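Print this page
E-mail this page

Hendness opens take-back scheme for worn household textiles

17 September 2025

Hendness, the household textiles supplier, today opened a take-back scheme for worn towels, bed linen and cotton clothing. Customers can hand in clean items at any of its 40 shops, whether or not the items were bought there. The material will be sorted at the company's warehouse in Binent and passed on for reuse, cut into wiping cloths or sent for fibre recovery.

The scheme follows a trial that began in April at the Binent shop and two others nearby. During the trial, customers brought in 2000 kilograms of textiles. Bed linen made up the largest share by weight, followed by towels. The company had planned to end the trial after eight weeks but kept it running while arrangements were made for the other shops.

"We sell sheets and towels, and people have been asking us for years what they should do with the old ones," said Silvia Hudec, head of product at Hendness. "Charity shops often can't take them once they are worn, and many councils don't collect them at the kerb. We wanted a simple answer that we could give at the till."

Items must be washed and fully dried before they are handed in. Damp textiles develop mould in storage, and one damp bag can spoil the rest of a container. During the trial, 130 bags were refused for this reason. Shop staff will now check bags at the counter and return any that are not dry.

Hendness advises customers to wash items at the temperature on the care label, using their normal detergent and no fabric softener. Softener leaves a coating on cotton that makes it less absorbent, so treated towels are less useful as wiping cloths.
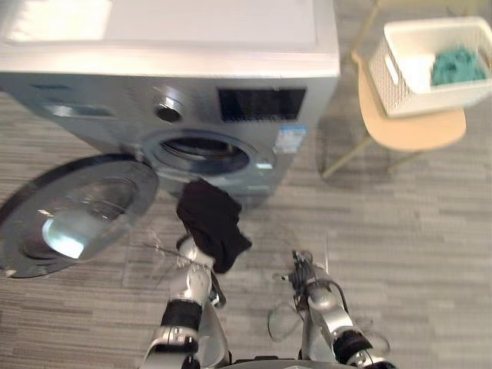 What can be handed in

The scheme accepts the following:

- towels, flannels and bath mats without a rubber backing
- sheets, pillowcases and duvet covers
- tablecloths, napkins and tea towels
- T-shirts, sweatshirts and other cotton clothing

Small holes, faded patches and missing buttons are not a problem. Pillows, duvets, carpets, shoes and anything stained with paint or oil cannot be accepted. Curtains can be taken if hooks, rings and weights have been removed.

Bags should weigh no more than eight kilograms. Customers do not need a receipt and do not need to register. Each customer who hands in a full bag will receive a voucher, valid for three months, which can be used in any Hendness shop.

Sorting and processing

All bags go to Binent, where they are opened and sorted by hand. Items in good condition are passed to Hadgu, a reuse charity that supplies hostels and temporary accommodation. Hadgu has asked in particular for single duvet covers and bath towels, which it is regularly short of.

Worn cotton with enough sound fabric left in it is cut into squares for garages, printers and cleaning firms. The remainder goes to Kornero, which shreds it and blends the fibre with new cotton for yarn. Kornero has agreed to take up to 1000 kilograms a month in the first year. Quantities will be reviewed after that. 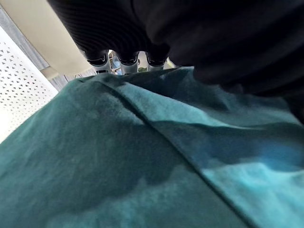

Colour matters more in fibre recovery than most customers expect. Kornero sorts by shade before shredding so that the recovered fibre can be spun without being dyed again. White and pale cotton is the easiest to place, but strong single colours, such as a deep teal-green, are also wanted because they can be blended into yarn of a similar shade. Patterned and mixed-colour items give a grey or brown fibre, most of which goes into felt and padding. Customers are not asked to separate colours themselves.

Hendness will use the recovered yarn in a small range of floor cloths and kitchen towels. The first of these are expected in shops next spring. The company will publish the weight of textiles collected, and where they were sent, once a year on its website.

"The trial showed us that people will do this if the rules are short and the drop-off is somewhere they already go," said Silvia Hudec.

A leaflet listing accepted items is available in every Hendness shop. Opening hours for the collection counters are the same as shop opening hours.

Print this page
E-mail this page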